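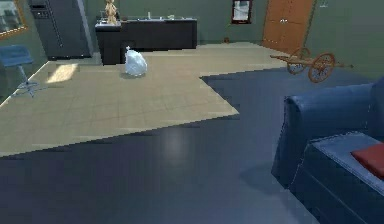 일기 > 고비크살이 > 법원 방청

2023년 7월 29일 토요일
글쓴이: 둘째줄방청객

어제는 결국 고비크 지방법원에 갔다. 휴가 첫날을 법원에서 보내는 사람이 나 말고도 꽤 있다는 걸 알았고, 위로는 되지 않았다.

사건번호는 282호. 피고인은 전직 시의원으로, 작년 선거철에 상대 후보 벽보를 밤마다 떼어 간 혐의다. 검찰이 확인한 것만 58장. 한 장 두 장이면 술김이라고 해 보겠는데 58장이면 성실한 사람이다. 임기 중에 그 정도로 부지런했으면 마르덴 거리 하수구는 진작 고쳐졌을 것이다.

재판은 아홉 시 반이라더니 2시간 늦게 시작했다. 앞 사건 통역이 안 와서 그랬다는데, 안내판에는 끝까지 '정시 진행'이라고 떠 있었다. 복도 의자는 법원 의자답게 앉은 사람을 반성하게 만든다. 나는 죄도 없이 허리로 반성했다. 자판기 커피는 동전만 먹고 컵은 주지 않았다. 카스타뇨에서 한 잔 사 갈 걸 하고 내내 후회했다.

드디어 들어가 보니 피고인은 선거 때와 같은 미소를 짓고 있었다. 방청석 쪽을 향해 가볍게 손까지 들었다가 답례가 없자 넥타이를 만졌다. 변호인의 주장은 이랬다. 의뢰인은 도시 미관을 위해 '풍화된 인쇄물'을 정리했을 뿐이다. 판사가 물었다. 그럼 본인 벽보는 왜 그대로 두었나. 변호인이 서류를 한참 넘겼다. 그 종이 넘기는 소리가 어제 들은 것 중에 제일 솔직한 진술이었다.

증인으로 인쇄업체 브로카비코 직원이 나와서 자기네 벽보는 비를 맞아도 석 달은 간다고 했다. 묻지도 않은 접착제 이야기까지 했고, 검사가 중간에 고맙다며 끊었다. 나중에 들으니 양쪽 후보 벽보를 다 찍은 곳이란다. 민주주의에서 확실히 돈을 버는 쪽은 따로 있다.

선고는 벌금 1025유로. 판사는 판결문을 장보기 목록처럼 읽었다. 변호인은 항소하겠다고 했고, 항소심은 빨라야 9월에나 잡힌다고 한다. 피고인은 계단에서 기자 둘에게 "정의가 아직 잠을 자고 있다"고 말했다. 방청석에서 정말로 자던 아저씨가 옆을 지나가다가 움찔했다.

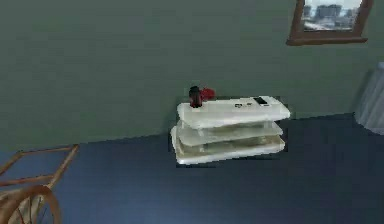

벽 앞의 흰색 3단 선반.

집에 와서는 냉장고에 있던 가지를 볶아 먹고, 내 방청 공책을 다시 읽어 보았다. 반은 재판 얘기고 반은 복도 에어컨 얘기다. 누가 나중에 이걸 사료로 쓰겠다면 말리고 싶다. 그래도 에어컨이 법정 안에서는 돌고 복도에서는 돌지 않는다는 점은 기록으로 남길 가치가 있다. 기다리는 시민은 더워도 된다는 뜻인지, 법정까지 들어가고 싶게 만들려는 뜻인지 모르겠다.

저녁 뉴스에는 이 재판이 40초쯤 나왔다. 지난번 주차장 뇌물 건보다 길었다. 그 건은 날씨 바로 앞에 잠깐 나오고 말았는데, 벽보 쪽은 아무래도 자료 화면이 좋다. 밤에 사다리를 들고 다니는 전직 의원은 흔치 않으니까.

오늘은 하루 종일 비. 마르덴 거리 하수구가 또 넘쳤다. 길모퉁이에 남은 벽보 한 장은 멀쩡하다. 브로카비코 직원 말이 맞았다. 9월에도 방청하러 갈 것 같은데, 그때는 방석을 챙길 것.

댓글

비오는날우산없음: 저도 그 복도에서 한나절 앉아 있었어요. 왼쪽 끝 의자가 그나마 낫습니다.

하수구옆집: 마르덴 거리 주민입니다. 하수구 얘기 써 주셔서 감사합니다. 벌금 그걸로 고쳤으면 좋겠네요.

가지볶음: 접착제 얘기 더 듣고 싶은데 저만 그런가요?

둘째줄방청객: 가지볶음 님, 수성이랍니다. 저도 거기까지밖에 못 들었습니다.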